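Bowl week, here I come

22nd December

I have been grinning since breakfast. Conlow is going bowling! After the win over Girivville I figured we might sneak in somewhere, but I did not expect a real trip, a real opponent and a stadium I have wanted to see since I was a kid.

Mokoena is going to be a handful. They run the ball on everybody, they have a huge offensive line, and their punter flips the field every single time (I watched two of their games back to back last night and came away a little in love with that punter). I still think we match up well. Our linebackers were playing their best football at the end of the season, and the long break should get everybody's legs back.

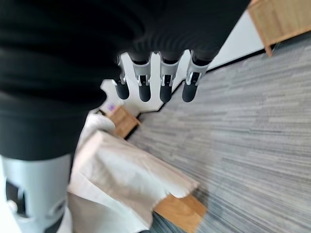 Four fingers with black tips, over gray carpet.

The drive to Horkidport is 658 miles, and yes, I'm driving it! My old roommate Clotilde Guillot is splitting the wheel with me. She has packed for this thing like we're crossing an ocean, and she made a playlist that is mostly fight songs, including a few from schools we can't stand. We have seats in section 51, low enough to hear the band, and I paid $40 for parking close to the gate because I want to be there when it opens and stay until they turn the lights off.

What I'm most excited about is seeing the seniors one more time. That group came in when we couldn't fill half the student section, and they kept showing up, and look at the place now. I'd love to see them get a big early lead and let the backups have the fourth quarter.

If you're making the trip, leave a comment and tell me where you're tailgating. We're bringing chili and more cornbread than two people should own.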